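Fórum Venau > Aprendizagem por demonstração > Coleta de dados

Tópico: Critério de descarte para episódios de retirada de tecido do cesto

mkelmendi
6 de maio de 2025
Temos 1251 episódios teleoperados de retirada de peças de um cesto plástico. A tarefa é uma só: descer, pinçar o tecido, levantar acima da borda, soltar na mesa. Câmera de punho e uma câmera fixa lateral. A política treinada com tudo fecha os dedos cedo demais em parte das tentativas. Minha hipótese é que os episódios com segunda pinçada estão contaminando o conjunto. Pergunta: vocês descartam ou recortam?
Mimoza Kelmendi

zirell_ops
Descartamos. Segunda pinçada vai para uma pasta à parte e não entra no treino.

costigan_e
Discordo. Se você tira todas as correções, a política nunca vê o estado "dedos fechados, nada entre eles" e não sabe sair dele. No Umus mantivemos as correções e cortamos só as pausas do operador. Como estão sincronizados os fluxos? Fechamento adiantado, no nosso caso, era atraso da câmera em relação às juntas.

mkelmendi
Timestamps do host, não da câmera. Medi a defasagem hoje: 70 ms na câmera de punho, estável. A lateral varia.

costigan_e
Então comece por aí. Com essa defasagem a imagem associada ao comando de fechar mostra a garra ainda acima do pano. A rede aprende exatamente isso.

zirell_ops
70 ms com descida lenta dá pouco deslocamento. Não explica tudo. Qual a velocidade na aproximação?

mkelmendi
Depende do operador, e esse é outro problema. Temos três, e um deles desce bem mais rápido que os outros. Não normalizei.

r_bastos
Outra variável: contraste. Pano de cor próxima à dos dedos, visto do punho, dificulta separar a ponta da garra da dobra que se quer pegar. Tem peça assim no conjunto?

mkelmendi
Tem. O tecido verde-azulado, com segmento do dedo cinza-azulado. O cesto é branco, furado em triângulos, e esse fundo não atrapalha muito. O que me incomoda é a altura: na câmera de punho é difícil estimar quanto falta até a dobra.

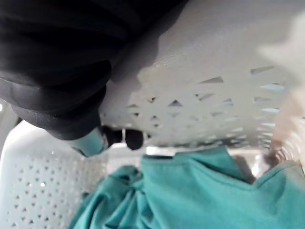 Vou separar as peças por cor e comparar a taxa de fechamento precoce em cada grupo, antes de mexer no critério de descarte. Se a diferença for grande, gravo mais episódios com esse tecido em vez de filtrar.

zirell_ops
Mantenho o que disse sobre a segunda pinçada. Rode as duas versões, com e sem, mesma semente.

costigan_e
Com 3 sementes no mínimo. Com uma só não se conclui nada. E corrija o atraso antes, senão compara dois conjuntos errados.

mkelmendi
Certo. Ordem: realinhar os fluxos, reprocessar, treinar com e sem correções. Resultado em junho, a fila da GPU está cheia.

r_bastos
Publique também o script de realinhamento, se puder.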